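## 4. Placing the Storage Bin on the Work Table

This section applies to the large gray metal bin supplied with the Dilton table. Complete Section 3 (Assembling the Table) before proceeding. Questions about this section should be directed to Piyumi Kanagaratnam, Facilities Office.

### 4.1 Before You Begin

The following items are required:

- the bin, removed from its carton
- one soft cloth, lint-free
- four adhesive felt pads (Getine, 3 mm)
- a tape measure

The table must stand level. If it rocks on carpet, adjust the feet as described in Section 3.6 and check again after 24 hours, when the pile has settled.

**CAUTION:** The rim of the bin may have sharp spots left from manufacture. Wear gloves until the rim has been inspected.

### 4.2 Positioning the Bin

1. Clear the tabletop and wipe it with the cloth. Grit left under the bin will scratch the wood.
2. Turn the bin upside down on a folded blanket. Attach one felt pad at each corner of the base and press firmly.
3. Leave the pads for 13 minutes before turning the bin upright.
4. With a second person, lift the bin by its sides and lower it onto the table. Do not lift by the rim.
5. Center the bin by eye, then measure from each side of the bin to the nearest table edge. Leave at least 95 mm on every side.
6. Press down lightly on each corner in turn. If a corner moves, remove the bin and check the pads.

**NOTE:** Do not slide the bin once it is in place. To move it, empty it first and lift it clear - the pads can roll and leave adhesive on the tabletop.

### 4.3 Loading

The bin may hold up to 161 items of the small size listed in Appendix B. Place heavier items in first and spread them across the floor of the bin. Nothing should stand higher than the rim.

**CAUTION:** Do not lean on the bin or use it as a step.
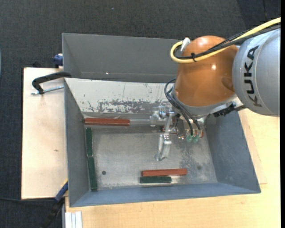 *Figure 4-2. Gray metal bin on the tabletop, seen from above.*

### 4.4 Care

Empty the bin once a month and wipe the inside with a damp cloth. Dry it fully before refilling. Vacuum the carpet beneath the table at the same time, as small parts are easily lost in it.

Do not use abrasive powder or steel wool on the bin. For the tabletop, use only the Tustden wood cleaner named in Appendix C, applied to the cloth and never poured directly on the surface.

Replace the felt pads each July, or sooner if one has worn thin. Replacement pads are order number 3000 in the stores list. Requests go to Selvaraj Mollah - allow five working days.

*Section 4 revised 23 April 2022. Checked by Wai-kit Sin.*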